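Home | Products | Trial Kits | Checklists | Support

Avora Bench Kit, acceptance checklist with comments
Reviewed for Lengyel, trial license, February

1. Package and license. OK. The scene files from Clustidine open without error. The license file must be copied by hand, and the manual does not say to which folder.

2. Arm mounting. OK. The arm hangs from above and the base is fixed in the model. I checked that it does not move when the speed is set to 100 percent.

3. Emergency stop in software. OK with comment. The button stops the arm in all 4 modes, but after the stop the gripper opens. With a real object this is a danger. Please ask Evov if it can be changed.

4. Speed limit. OK. Limit of 500 mm per second is kept in both directions.

5. Table layout. OK with comment. Crates, plates, mugs, the banana and the SPAM can load on the perforated table. The two mugs are near the stack of black boards, so I would like more free space there for the first tests.

6. Clearance at the cabinet. NOT OK. The start position puts the gripper just above the countertop of the grey cabinet.

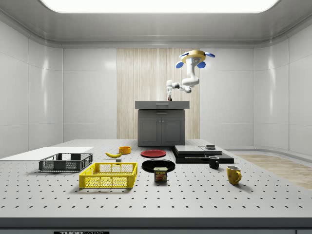

The margin in the settings is 30 mm and I consider it too small for a new operator. I ask for a higher start position before we sign.

7. Collision warning. Not tested. It needs the paid module.

8. Log files. OK. Time is written in the log, but the time zone is missing.

Result: accepted for trial use only. Points 3 and 6 stay open, point 7 to be checked when the module is received.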